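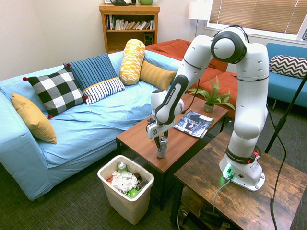 Povilas Krūmiņa

Notebook, Tikinon project, lounge clearing trial
Paddale, January 2023

Purpose of the entry: to record the state of the lounge clearing work and the effect on the housekeeping staff at Paddale, ahead of the review in March. Technical logs are held separately and are referred to only where they bear on the staffing question.

The task under trial remains the removal of drinks cans from the coffee table to the bin. The arm stands on the side table and has not been moved between sessions. Runs to date: 109. Of these, 80 were completed without a member of staff stepping in. The remainder were stopped by hand or ended by the software, and the reasons are entered in the run log against each number. I have asked that a stop by hand be entered with the initials of the person who made it. The present entries give only the time, and it is difficult to go back and ask anyone what they saw.

Under the existing arrangement with Queiroz, one housekeeper clears, wipes and resets each lounge in a single visit. The shift plan in Volteo allows 40 minutes for this. With the arm in use the visit has been divided in two: the housekeeper sets the room and starts the run, leaves for other duties, and comes back to wipe down and empty the bin. Volteo has no means of entering a visit in two parts. Staff have been closing the job at the first visit and doing the second unrecorded. This must be corrected before March, as the hours reported at present are lower than the hours worked and should not be quoted to anyone.

Staff comments, taken from the feedback sheets and shortened:
- The walking back and forth is more tiring than the clearing was.
- Two housekeepers would prefer to remain in the room during a run and do the cushions and shelves. The safety note does not currently permit it.
- It is unclear who answers for a spill if the arm has dropped a can that was not empty.
- Less bending over the low tables is welcome.

The last point was made on most of the sheets and should be given weight in the review.

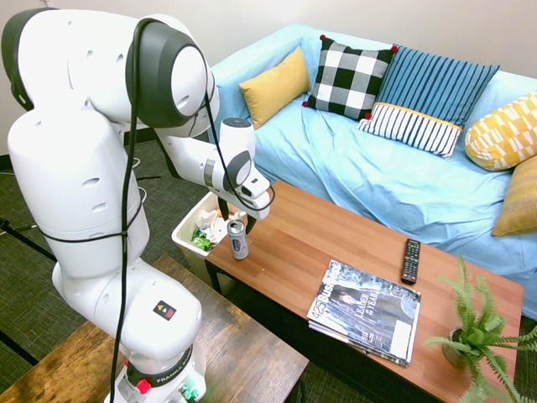
Judgement about what counts as rubbish continues to rest with the housekeepers, and the trial has made this part of their work easier to see. An experienced person clears a table and decides as she goes. The arm is given one object and one destination. On the lounge table the can shares the surface with a remote control, a stack of magazines with an issue of 425 Business on top, and a potted fern, and all of these have to be left alone. Magazines are the awkward case, as old issues are thrown out at the housekeeper's discretion and there is no written rule. I have requested one from the house office. Until it arrives, paper is outside the scope of the trial.

The job description needs attention as well. Starting, watching and stopping a run is a new duty and does not appear in the Queiroz grade. Training has so far been given informally by whoever was present. A short written procedure is to be drafted, and the time spent on training is to be entered as paid hours, including the sessions already held.

Outstanding:
Split visit code in Volteo (request sent, no reply).
Rule on magazines.
Wording on spills, to be agreed with Queiroz.
Revised safety note. Ask whether the far side of the room can be worked during a run.
Bin to be emptied before the first run of each session. PK to add to the start sheet.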